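3.2. Registro de accesos en la cadena privada

El prototipo Moges guarda cada autorización en una cadena de bloques privada de 30 nodos. En agosto se ejecutaron 2000 peticiones de prueba desde la red de Pliltwood, con hasta 50 sesiones simultáneas.

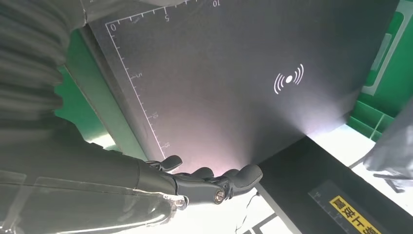
3.3. Errores de implementación

La revisión del código detectó dos fallos – uno en la renovación de claves y otro en la validación de marcas de tiempo. Ninguno afecta al protocolo de consenso. El primero permitía reutilizar una credencial caducada. 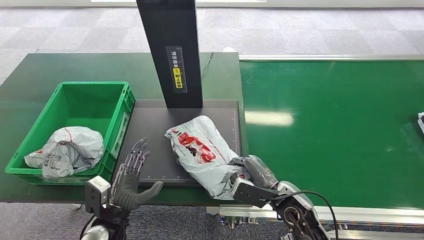
Figura 2. Caja verde con un envío en bolsa blanca y plataforma de escaneo con escalas.

El segundo fallo se corrigió en el módulo Warkonus, que ahora rechaza los bloques con fecha anterior a la del último aceptado.

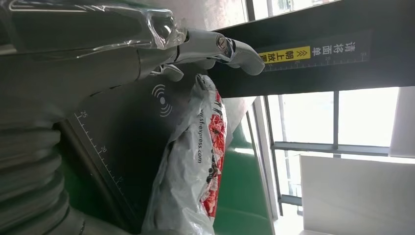

Eyerusalem Yilma objeta que esa regla deja fuera a los nodos con el reloj atrasado y propone un margen de tolerancia configurable.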